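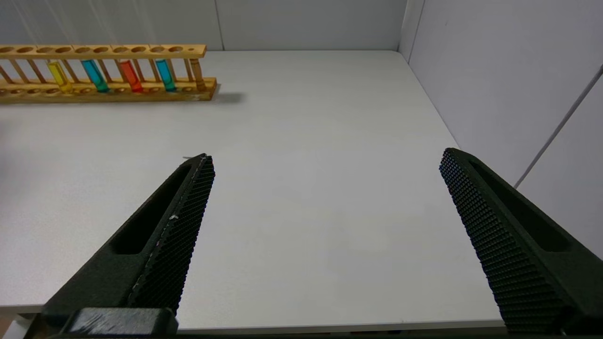
4. Bench setup and rack task

4.1 The build

All of this was put together in the Prurell shared workshop, evenings mostly. The controller is ours (Clurkari, rev 2), the arm came second hand and needed new wiring at the wrist before it would hold a pose. Cable routing is still not great. We left a slack loop under the wrist so the joint can turn without pulling on the connector; an earlier version had no slack and we lost a connector that way.

White tabletop, light gray panels behind and to the side. Helps the segmentation alot, shadows excepted. Tubes are clear glass, which is the hard part, so the liquids are colored and the detector mostly finds the liquid, then guesses where the glass is from the rack holes. Wooden rack, round holes in the upper rail, matching sockets in the base. Not every hole is filled and we did not want them all filled, an empty hole next to a tube is where a grasp can be tried without touching the neighbor.

4.2 Gripper fingers

Two black fingers with a textured pad on the inner face, dense diamond pattern. Smooth pads were tried first and dropped. On glass the tubes turned in the grip. With the textured pads they turn less, but the pad picks up lint and needs wiping between sessions. Fingers start each trial fully open. Opening width was not tuned per tube.

4.3 Trials

We logged 200 trials up to 10/5/21, same start pose, rack moved by hand between trials. Timeout set at 22 seconds, after that the trial is counted as failed whatever the arm was doing. Planner is the Leltness one with our own limits on wrist speed near the rack. Logging at 600 samples per trial, resampled from whatever the bus gave us. Dropped packets were filled with the last good value, this is crude and we know it.

Most failures came on approach. Finger tip catches the upper rail, rack slides, tube position is now wrong and the grasp closes on air. Clamping the rack would fix it. We kept it loose becuase a home user would, and the Reinholz baseline was also run with a loose rack, so the comparison in Section 5 holds. Second kind of failure: fingers close too high on the tube and it tilts in the socket. Fewer of these after the wrist camera was remounted in May.

Spilled liquid ends a session. Wipe down, new calibration, start over.

Figure 2. The arm at the left end of the rack. Five tubes with colored liquid; glass dish of yellow liquid in the foreground.

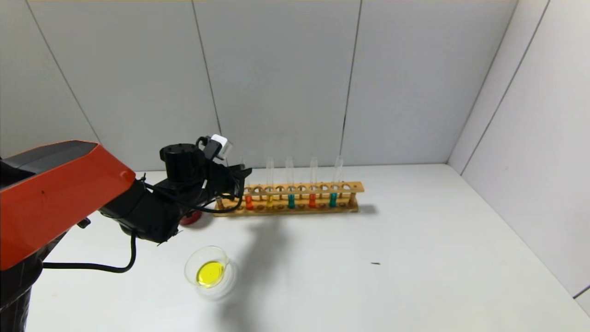

Why was no force sensor used at the fingers?

Cost, and space in the wrist. Motor current was read instead and a fixed threshold stops the closing motion. Good enough for glass of this size, we have not tried thinner tubes. The threshold was set by hand and drifts as the motor warms up, see 5.3.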